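Publié le 22 septembre 2026 – Par l'équipe Coloda, Desmet
30 partages – 2 commentaires

3.2 Règles de conduite pour les cellules à deux bras

Les règles présentées dans cette section ont été rédigées en avril pour la cellule du site de Rostley, puis reprises sans changement majeur sur le banc de Desmet. Elles s'appliquent à toute tâche de rangement ou d'empilement effectuée par deux bras dont les volumes de travail se recouvrent. Le guide interne Stasosum, qui nous a servi de base, traitait surtout de la vitesse et des arrêts d'urgence. Il disait peu de chose de l'état du plan de travail avant le départ d'un essai, point sur lequel nos opérateurs divergeaient le plus.
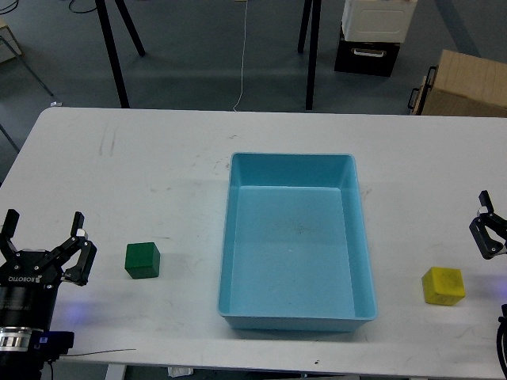 Nous avons donc fixé une configuration initiale écrite. Le bac est posé entre les deux bras, vide, les cubes hors du bac, et les deux pinces sont ouvertes avant que l'enregistrement ne commence. Tout écart est noté dans le journal d'essai avec le code correspondant. Un essai dont la configuration initiale n'a pas été vérifiée est écarté de l'analyse, même s'il s'est bien terminé. Sur les 3806 essais du corpus Coloda, cette règle a été la plus contestée par les équipes, qui la jugeaient coûteuse, et c'est aussi celle que nous recommandons de garder en premier.

La deuxième règle concerne le partage du bac. Un seul bras à la fois est autorisé à franchir le plan du rebord. L'autre reste en position d'attente, pince ouverte, sans charge, jusqu'à ce que le premier se soit dégagé. Nous n'avons pas cherché à optimiser le temps de cycle : une version entrelacée des mouvements a été essayée à Rostley, puis abandonnée après des arrêts de protection répétés.

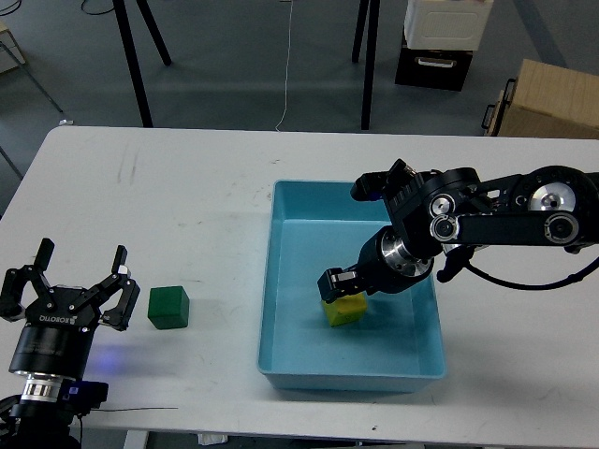
Figure 4. Bras droit au-dessus du cube jaune dans le bac ; la pince gauche est ouverte, hors du bac.

La vérification se fait sur l'image de la caméra de tête et ne repose pas sur les seules positions articulaires. Les codeurs indiquent où se trouve la pince, ils ne disent rien de l'objet. L'opérateur doit pouvoir répondre par oui ou par non à chacune des 13 lignes de la fiche, sans interprétation.

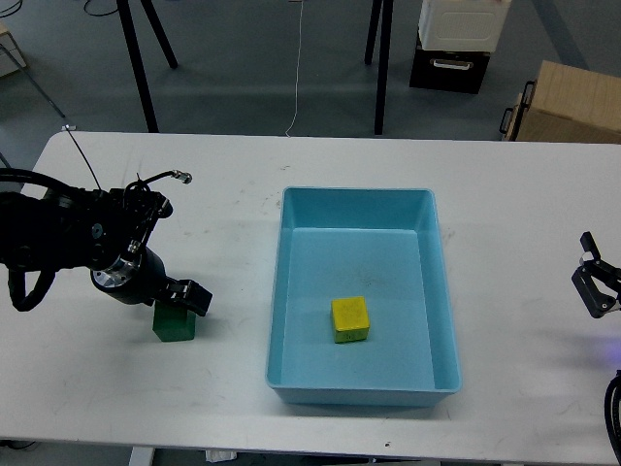
L'ordre des prises est imposé par la fiche de tâche et ne peut pas être modifié en cours d'essai. Quand la fiche prévoit un empilement, l'objet de base est déposé en premier et sa position est validée avant que le second bras n'engage sa descente. L'étape se lit sans difficulté lorsque le cube jaune est dans le bac et que le bloc vert se trouve encore sur la table, sous la pince gauche. Si l'objet de base touche une paroi, la validation est refusée. L'opérateur ne le repousse pas à la main – il interrompt l'essai et en ouvre un nouveau.

La troisième règle porte sur le contact entre objets. Il est permis pendant la dépose, à condition que la pince reste fermée sur l'objet transporté et que le mouvement se fasse à vitesse réduite. Un bloc incliné dans la pince n'est pas en soi un défaut. Il le devient si l'inclinaison persiste après l'ouverture des doigts, et l'essai reçoit alors le code « dépose instable ».
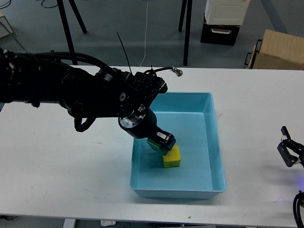 Figure 5. Bloc vert incliné, tenu par la pince, au contact du bord supérieur du bloc jaune dans le bac.

Ce code a suscité des lectures différentes entre les deux sites. À Desmet, il était attribué dès le premier contact oblique ; à Rostley, seulement après le retrait du bras. Nous avons retenu la seconde lecture et réannoté les essais concernés. La durée d'observation après l'ouverture est fixée à 2 secondes, le bras étant immobile.

Les traces d'usure sur le plateau ne constituent pas un motif de rejet tant qu'elles ne gênent pas la détection des objets. Le remplacement d'un bac ou d'un cube, en revanche, est consigné et ouvre une nouvelle série, que nous limitons à 30 essais avant un contrôle de l'étalonnage de la caméra.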